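Percepção e Controle de Manipuladores — Notas de aula
Unidade 10: Coordenação bimanual e transferência de objetos
Material de apoio ao laboratório Ramalho

10.1 Objetivos

Ao término desta unidade, o estudante deverá ser capaz de formular a transferência de um objeto entre dois manipuladores como problema de planejamento com restrições, e de implementar a máquina de estados correspondente no ambiente Cindora.

10.2 Formulação

Sejam A o braço que detém o objeto e B o braço que o recebe. Enquanto apenas A mantém contato, a pose do objeto decorre da cinemática direta de A e da transformação de preensão, suposta constante. Quando B também fecha a garra, forma-se uma cadeia cinemática fechada: os dois efetuadores passam a compartilhar uma restrição de pose relativa, e qualquer erro de calibração entre as bases converte-se em força interna sobre o objeto.

Por essa razão, o controlador de posição não deve permanecer rígido nos dois braços durante o contato duplo. Adota-se rigidez nominal em A e rigidez reduzida em B, com rampa de 2 segundos entre os dois regimes.
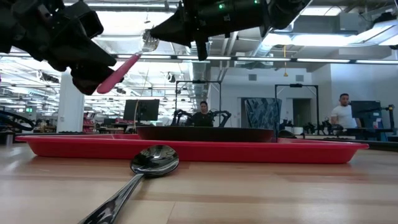 Figura 10.1 — Garfo suspenso entre as duas garras: cabo na garra esquerda, extremidade metálica em contato com a ponta da garra direita.

10.3 Percepção

Talheres impõem dificuldades conhecidas à estimação de pose. Superfícies metálicas polidas refletem as luminárias e produzem lacunas no mapa de profundidade; o módulo Belar descarta esses pontos e ajusta o modelo apenas às regiões foscas. Recomenda-se segmentar cabo e cabeça separadamente — a orientação do eixo principal é obtida do cabo.

10.4 Máquina de estados

APROXIMAR: B desloca-se até a pose de pré-preensão.
CONTATAR: B avança em baixa velocidade até o limiar de força.
FECHAR: a garra de B fecha; A mantém a posição.
LIBERAR: A abre somente após confirmação de preensão em B.
RECUAR: A afasta-se segundo o eixo de aproximação da própria garra.

O tempo máximo de permanência em CONTATAR é de 30 segundos. Excedido esse prazo, o sistema retorna a APROXIMAR com nova estimativa de pose.

10.5 Atividade

Implementar a transição FECHAR–LIBERAR e entregar o registro de forças de ambos os punhos, acompanhado de comentário sobre o efeito da rampa de rigidez.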